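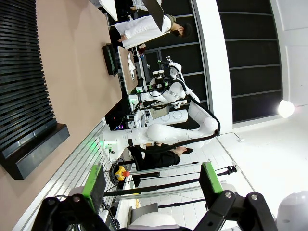 Wilon Desk Wax, 52 ml tin

Sold by Sturham. In stock. Usually posted within 2 working days.

We stock this wax because people kept asking for it, and we sell more of it than we expected to. We still think most of the claims made for furniture wax are nonsense, so please read what follows before you put a tin in your basket.

What it is

A soft paste of beeswax, a harder plant wax and a citrus solvent. It comes in a flat screw-top tin. It goes on the colour of weak tea and dries clear, or nearly clear on pale wood. On ash and maple it will leave things slightly warmer in tone, whatever the label says about "no colour change". Try the underside first.

What the maker says, and what we think

"Nourishes the wood." Wood that has been cut, dried and made into a table is not hungry. Nothing in this tin feeds it. A thin coat of wax fills the tiny scratches in the surface and makes it look darker and smoother for a while, and that is all anyone means by nourishing.

"Lasting protection." It depends on what you call lasting. On a shelf with a vase on it, a coat will look decent for most of a year. On a desk where somebody leans their forearms all day, the front edge will look dull after 8 weeks or so, and you will have to do it again there even if the back is fine.

"Resists water." Water beads on a fresh coat for a short time. A wet glass left overnight will still leave a ring. If you need to stop rings, you want a varnish or a hardwax oil, or a coaster.

"Heat resistant." We asked for the temperature this was tested at and haven't had an answer. Wax melts. Don't put a hot mug or a pan on it.

"Natural." Turpentine is natural too, and so is chalk. We don't see what the word is doing on the tin.

What it's good for

Having said all that, there are jobs it does well. It takes the tired look off a tabletop that has an old finish in sound condition. It makes drawers run more easily if you rub a bit on the runners. It gives bare wood a soft, low sheen that some people like far more than varnish. And it's easy to get off again if you change your mind, with white spirit and a rag, which can't be said for most of the things sold next to it.

It is no use at all on plastic-faced boards or anything that has been heavily lacquered. It will sit on top, go smeary and pick up dust. If you aren't sure what your table is made of, look at the edge. Grain that carries on round the corner is a good sign. A strip that has started to lift is not.

How to use it

Wipe the surface clean and let it dry properly. Take less wax than you think you need on a lint-free cloth and rub it in small circles, then along the grain. Leave it for 20 minutes. Buff with a clean cloth until your hand stops dragging. If it still feels tacky the next morning, you used too much, and more buffing will sort most of it out.

Two thin coats are better than a thick one. We've never seen a third coat make any difference, although the leaflet suggests four. Readers may draw their own conclusions about who gains from that.

Open a window. The citrus smell is pleasant to begin with and gets tiring.

Lay used cloths out flat to dry outdoors before you bin them. Don't leave them screwed up in a heap.

How it compares

Frade Hard Paste is stiffer, dearer and harder work to buff. It does hold its shine a bit longer on busy surfaces, and if you only plan to do the job once a year we'd point you to that one instead.

Dumura Spray Polish is not a wax in the same sense. It contains silicone, which gives a quick shine and then causes trouble if you ever want to refinish the wood. We don't stock it and won't be ordering it in, so please stop asking.

A supermarket beeswax polish will do much the same as the Wilon on a plain table – perhaps with a bit more smell and a bit less staying power. If money is tight, start there.

Details

Size: 52 ml
Covers: the label says a six-seat dining table, twice. We got one coat and a bit.
Finish: low sheen
Suitable for: bare, oiled or previously waxed indoor wood
Not suitable for: floors (it's slippery), worktops, garden furniture, toys that get chewed
Storage: lid on, away from radiators

Returns

Unopened tins can come back within a month. We can't take back opened ones, even if you have only had a sniff. If a tin turns up dented but the lid still seals, it's fine to use – tell us anyway and we'll knock something off your next order.

The old label showed a larger tin. The size has gone down and the price hasn't. We have told Wilon what we think of this.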